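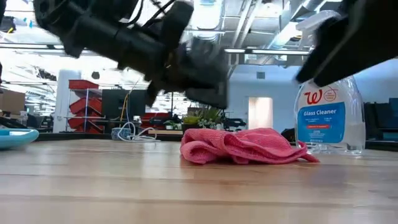 Two arms, one table, week whatever

Tue 2 July

Quick one tonight, I have to be up early. Wanted to get this down before I forget which zip ties I cut.

So the second arm is on. Finally. Left one has been bolted to the bench since November and the right one has been sitting in a box under Rizal's desk waiting for a base plate that I measured wrong, twice. Third plate fit. I am not going to talk about the second plate.

Current job is wiping the table. Pink microfiber cloth, bottle of Walgreens glass cleaner. Right arm gets the bottle, left arm gets the cloth. Spray, wipe, put both back more or less where they came from. That's the whole ambition for July. I told my sister about it and she said she could do it in ten seconds and I said yes, well.

Why glass cleaner on a wooden table, before anyone writes in: because I had it. There is nothing special going on. It'll get swapped for plain water once I've got the trigger pull sorted, I don't want to be spraying the stuff over that wood every evening.

The cable problem

Left arm cables run along the top edge of the arm. I hate it but it works. Tried them down the inside first, which looks way neater, and the elbow pinched them every time it folded past a certain point. You'd get a perfectly good reach and then the wrist would just stop answering. Spent most of a weekend thinking it was the servo. Swapped the servo. Same thing. Swapped the board. Same thing. Then Yusri leaned over, wiggled the bundle with one finger and the wrist woke up. So that was my weekend.

On top, then, with a service loop at the shoulder, ties every hand's width and one left loose at the elbow so the bundle can slide. If you're copying this, leave it looser than feels right. Mine was too tight at first and it pulled on the connector at full stretch. I've put a dab of hot glue on the connector too. Don't judge me.

The shoulder supply is the Mandagi one, the cheap one. Cormac Ó Ceallaigh lent me his bench meter and the voltage sags when both arms start a move at the same moment. Not by loads, but enough that the right gripper forgets what it's doing. For now I stagger the starts in software, left goes and then right goes a beat later. It looks kind of polite. Proper fix is a second supply and there's a spot for it under the bench, I just haven't spent the money.

Grippers

Fingers are version 4. Version 1 was too smooth, everything slid out. Version 2 had rubber from a bike tube glued on and it gripped great until the glue let go. Version 3 I printed in the wrong orientation and the layers split, and we will move on.

Version 4 has that angular shape, kind of a hooked profile, so it can come down at something from above at a slant. The bottle is a pain because the bit you want to hold and the bit you want to squeeze are so close together. Come in too low and you've got a nice grip and no way to reach the trigger. Come in too high and you shove the whole thing over. It has gone over a lot. The cap doesn't leak, I will say that for it.

Cloth is the opposite problem. The bottle is always bottle shaped. The cloth is never the same shape two times in a row. I was laying it out flat at the start of each run, all four corners out, and then Haziq asked me what happens if someone just drops it there. And of course what happens is the arm goes for a corner that isn't where it thinks it is and closes on air. So now I scrunch it up and drop it and the arm has to deal. Much worse numbers! Much more useful though.

What seems to help:

Going for the highest ridge, not a corner.
Pushing down a bit before closing. The table has some give in the mounts, so it's ok.
Closing slowly.
Lifting straight up a little way before doing anything sideways.

That last one was Haziq's idea as well. Before that I was dragging the cloth off toward the bottle and it would catch on the base and then, yes, bottle over again.

Numbers, since Ewan keeps asking

209 tries logged so far, counting everything since the right arm went on. I'm not going to give a success rate for the whole lot because the first evenings were mostly me finding out the camera had been bumped. Last night was the first session where I changed nothing at all between tries. 60 goes, cloth dropped fresh each time. The cloth pickup is getting decent. The bottle pickup is ok. Both of them in the same run, in order, without me reaching in, is still rare enough that I yell when it happens. People at the other desks have stopped looking up.

Spraying doesn't work yet at all. To be clear. The right arm can lift it and hold it and point it the right way, and then the squeeze is not strong enough, or it's strong enough and the bottle turns in the fingers. I think I need a second contact point behind the neck. Got a sketch for it. May end up being version 5, may end up being a rubber band.

Speed

I turned the speed up last week and I probably should not have. It's fun to watch, the arms really swing across the bench now, and any still you pull off the fixed camera is smeary. Fine for me, less fine for the bit of code that's trying to find the cloth. What I do now is: fast on the way in, stop, look, then slow for the last part. The stop is up to half a second. It feels like forever when you're standing next to it.

Also if you run it fast the mounts walk. I found the left base had shifted by a couple of millimeters after one evening, which is why everything was landing short. Retightened it, added lock washers, drew a pencil line around the plate so I can see if it moves again. Wish I'd done the pencil line in November.

E-stop is the big red mushroom one and it lives on my side, within reach, always. Ewan Henare had a go on Sunday and the first thing he did was put his coffee in front of it. Moved the coffee. Don't put your coffee there.

Software bits, short

Still on Lallel for the motion side. It's fine. The docs are out of date and the example for two arms assumes they're facing each other, so if yours come in from the sides like mine you need to flip the sign on one of the base rotations. I lost an evening to that. The symptom is the right arm doing a beautiful mirror image of what you asked for. If you see that, it's the sign.

The recorder I wrote myself and it's ugly. It saves joint angles and pictures with the time on each, one folder per try, and a text file where I type what went wrong. The text file is the best part. "cloth stuck to finger". "bottle over". "bottle over". "forgot to plug in right arm". I should of started that file on day one, half my early notes are in my head and my head is not reliable.

Folder names are a mess, I'll rename them some day.

Shopping and borrowing

Second power supply, see above. A longer USB cable that isn't junk. More M4 washers, I took the last of the ones in the jar, sorry, I'll refill it. Somebody has a Pliltau force sensor they aren't using according to Rizal, if that's you please say hi, I'd like to borrow it for a week or two and will bring it back clean.

And the bench top itself needs a sand at some point. The Vallby clamps left dents on the front edge and the cloth snags on one of them. I've been working around it. Could just turn the table.

Next

Neck support for the bottle. Then the squeeze. Then maybe try it with a folded cloth, a bigger cloth, somebody else's cloth. Yusri wants it to do dishes and I've said no.

If you've got two small arms sharing one supply and found a way to stop the sag that isn't buying another supply, the comments are open. I'll read them thursday, tomorrow's gone already.

Ok bed.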